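Visit report: Trimport demolition yard and disputes desk, Grikthorpe

27 Oct 2020 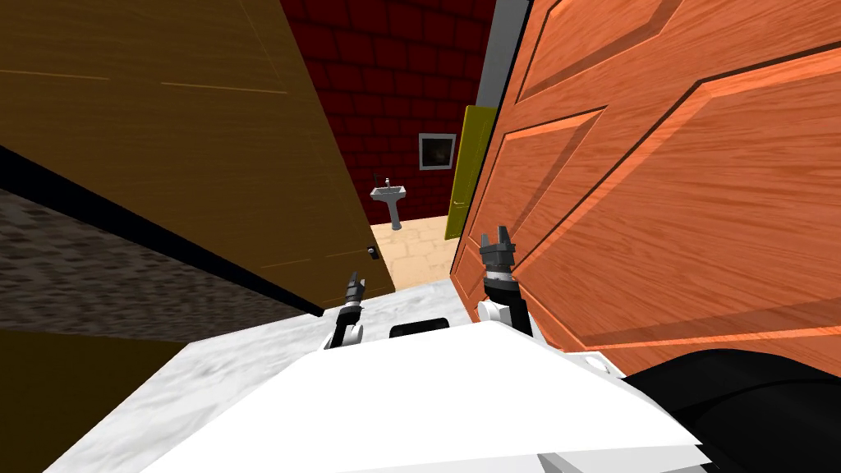

The visit was arranged to see how a mid-sized demolition and extension contractor records its work, and what happens to those records when a customer and the firm fall out over money. Trimport runs both sides from one site at Grikthorpe, with the plant yard at the back and the office along the road. Numbers were limited to 8 visitors, in two groups, with face coverings indoors. I was in the group that did the yard first.

Access is by the lower gate. The signed route from the station is wrong: it leads to the old entrance, which has been shut since July. Allow an extra ten minutes.

The yard

Trimport keeps its excavators, dumpers and two telehandlers on a concrete apron with a drained wash bay at the north end. Every machine has a keypad start. Codes are issued per operator and per job, and they lapse when the job is closed in the office system. The firm brought this in after a subcontractor took a machine to a site where he was owed money and parked it across the customer's drive for a weekend. No damage was done, but the police were called and the insurer asked questions at renewal.

The keypad log holds the last 500 starts on the machine itself. Older entries go to the office overnight. We were shown a printout for one excavator: date, operator code, engine hours at start and at stop. It does not record location. A tracker is fitted separately, supplied by Lavell, and the two sets of data are matched by hand each Friday. I asked why they are not joined. The answer was that Lavell's export uses a different job number and changing it would cost more than the clerk's time.

Fuel is drawn from a bunded tank with a fob reader. The reader was out of use on the day and a paper sheet was hanging on the pump.

The disputes desk

The second half was more useful. Trimport treats a bill as disputed when the customer says so in writing, or when it is 59 days past the invoice date with no payment and no reply. From that point the site team is told to stay away from the property and all contact goes through the desk. Tools and hired fencing left on site are collected by a different crew, by appointment, with a signed list.

The file for each job contains the quotation, any changes to it, dated site photographs and the delivery notes. Changes are the weak point. Of the 153 disputes opened since the desk was set up, most concern extra work that was agreed by word of mouth: a deeper footing, a moved drain, a larger window. The firm now uses a carbon pad for changes, one page per change, price filled in before work starts. Foremen dislike it. The desk said pads still come back with the price box blank.

We were walked through one closed case with the names removed. A rear extension had been built to roof height, the customer withheld the third stage payment over a crack in the blockwork, and the builder stopped. An independent surveyor, Kongkaew, was appointed jointly and the fee was split. The crack was put down to early drying and a repair was specified. The payment was released less the cost of the repair. From first letter to settlement took about four months, much of it spent agreeing who should be asked.

The point made several times was that materials fixed to a building generally cannot be taken back by the builder, paid for or not. Removing them may be criminal damage whatever is owed. New starters at Trimport are told this on the first morning and sign a sheet to say so. The sheet is half a page long and fairly blunt.

Questions from the group

One visitor asked about deposits held by a third party. Trimport has looked at it and uses it only on larger contracts, where the customer asks. Another asked whether the tracker data had ever been used in court. It had been offered once, to show that a machine had not been on a site on a given day, and the claim was dropped before the hearing.

I asked about storage of photographs. They are kept for six years on the office server with a copy off site. Pictures taken on foremen's own phones are meant to be uploaded the same day, and the desk admitted this is patchy.

Practical notes

Boots and a high-visibility vest are needed for the yard and are not lent. Parking is on the road only. Tea was provided in the training room, no food. The handout has the change pad layout on page two and the dispute letter on page three, but the phone number at the foot is for the Lavell support line and should be ignored. A corrected copy is to be sent to everyone on the attendance list.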